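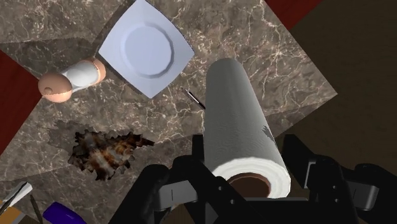

**무투 드수자(Muthu D'Souza)**
Coler 호수 조사팀 데이터 관리 담당

# Coler 호수 외래 담수패류 조사 데이터

Coler 호수와 Adard 수로에서 채집한 외래 담수패류의 출현 기록이다. 얼룩말홍합과 콰가홍합이 주 대상이고, 같은 채집구에 들어온 토착 조개류도 함께 적었다. 조사는 5월에 시작해 11월에 끝났다.

## 파일 구성

| 파일 | 내용 | 행 수 |
|---|---|---|
| `sites.csv` | 조사 지점 좌표, 수심, 바닥 재질 | 213 |
| `samples.csv` | 채집 회차별 기록 | 927 |
| `shells.csv` | 각장을 잰 개체 | 571 |

세 파일은 `site_id`로 연결된다. 문자 인코딩은 UTF-8, 구분자는 쉼표다.

## 채집 방법

- 얕은 지점은 방형구를 놓고 손으로 채집했다.
- 깊은 지점은 드레지를 썼다. `gear` 열에 `Q`(방형구) 또는 `D`(드레지)로 표시한다.
- 유생은 플랑크톤 네트로 수직 인양해 편광 현미경으로 확인했다. 한 시료에서 세는 유생은 2,000개체까지이고, 그 이상이면 `capped` 값이 1이다.

각장은 버니어 캘리퍼스로 쟀고 단위는 mm다. 껍데기가 깨진 개체는 `shells.csv`에서 뺐다.

## 알려진 문제

- 7월 Adard 수로 하류 기록에는 수온이 없다. 수온계 고장으로 `temp_c`가 비어 있다.
- 각장 5mm 미만의 어린 개체는 두 종을 구분하지 않고 `Dreissena sp.`로 적었다.
- `D`와 `Q`의 밀도 값은 그대로 비교하면 안 된다. 드레지의 채집 효율은 보정하지 않았다.
- Etville 선착장 지점은 9월에 부잔교가 옮겨져 좌표가 두 개다. `site_id` 끝의 `a`, `b`로 구분한다.

## 결측값

빈칸은 측정하지 않은 것이고 0은 찾았으나 나오지 않은 것이다. 초기 버전에는 `-9`가 섞여 있었으며 현재 파일에서는 모두 빈칸으로 바꿨다.

## 참여자

현장 채집: Lina Bitar, Kristof Declercq
종 동정: Narayanan Kotian
유생 계수: Mohit Bhatt

## 이용 조건

CC BY 4.0. 인용할 때는 데이터 이름과 버전 번호를 함께 적는다. 오류는 저장소 이슈에 `site_id`와 채집 회차를 적어 올리면 다음 버전에서 고친다.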